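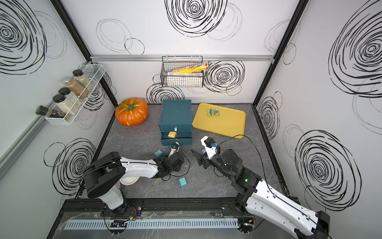 Figure 1. The lower drawer partly open, with a small yellow block inside.

Student Work > Nallwood > Home and Living > Project Reports

A Place for Small Things: storage on the table and on the wall
Project report by Leidy Espinoza
Project group: Leidy Espinoza, Ademir Rangel, Cauã Tavares
Tutor: Hajnalka Kozma

1. Why we chose this subject

In our shared flat in Lill the kitchen table is used for cooking, for homework and for eating. During the first months we lost many small things on it: bottle caps, rubber bands, the pieces of a game, two keys. Ademir suggested that we make this problem into our project for the spring term. Our question was simple. When a person has one table and some wall, which things should live on the table and which should live on the wall?

Before we arranged anything, we gave a short questionnaire to students of Nallwood who share a kitchen. We received 37 answers. Most of them said that the table is the first place where they put a thing down when they come in. Of these 37 students, 16 said they own a small box or drawer for loose items, but several wrote in the comments that the box is full of "things without a name".

2. The arrangement

We worked with a small corner: a table surface, a wall on the left and a wall at the back. On the left wall we put the spices in a white wire rack. The jars have black lids, and when they stand in a row one can see the powder through the glass, so we decided not to write labels for them. The small dark bottle stays at the front end of the same rack. In the first plan it was in the drawer, and Cauã complained that he could not find it.

The snacks went into the black wire basket on the back wall. A long packet is difficult there, as it does not lie flat and one end always stands above the rim. I would choose a wider basket next time.

On the table we kept the two-drawer box in dark teal, the orange pumpkin, one flat yellow piece for small food items and the cubes. The cubes are our "loose items". We preferred them to real keys and caps, because everyone can agree whether a cube is in its place or not.

3. The drawer box

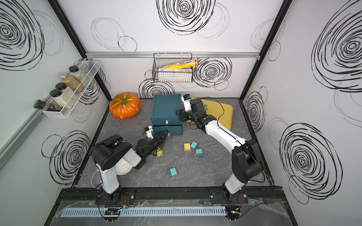
A drawer box needs free space in front of it, and we did not think enough of this at the beginning. We measured only the box when it was closed. With the pumpkin in the back left corner and the box near the centre of the back, there is still a good area in front, but the cubes spread over the middle of the table take much of it. If a cube lies close to the front of the box, one must move it before the drawer can come out fully. After we discussed this with our tutor we made a rule: the width of one hand is kept free before the lower drawer.

The second point is about which drawer to use. Ademir wanted the upper drawer for the cubes, as it is easier to look into. I wanted the lower one, so that the things used every day could stay on top. We used the lower one and I still think it was right, although Ademir does not agree and asked me to write this here.

4. Colour as a help for sorting

In the last part we added cubes in a third colour. Our idea was that a person would sort by colour without being asked, for example the teal ones first. Natanael Barros from the parallel group sat with us one afternoon in June and gave us the opposite opinion. He said he would always take the nearest one. We then changed the text of our rule from "sort by colour" to "begin near the drawer".

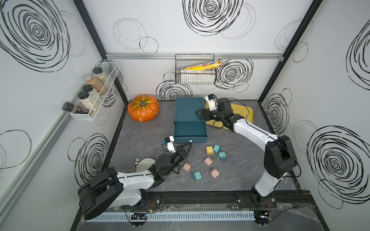
Figure 3. Three teal, three pink and one yellow cube in front of the box.

The teal cubes are less easy to notice when they are close to the teal box. For a real kitchen I would advise a box in a different colour from the things which go inside.

5. What we would change

The flat yellow piece took more room than we expected. It could hang on the rail at the back, beside the basket, if we find a suitable hook. The pumpkin has no storage use at all, but Cauã likes it and it remains.

We also did not study how the arrangement looks after one full month of use. Our tutor asked for this in her remarks, and we will try it in our own kitchen in the autumn term.

Related reports
Shoes by the Door: a hallway study
The Nivomness Shelf, built and tested
Shared Fridges in Ruver
Hooks, Rails and Rented Walls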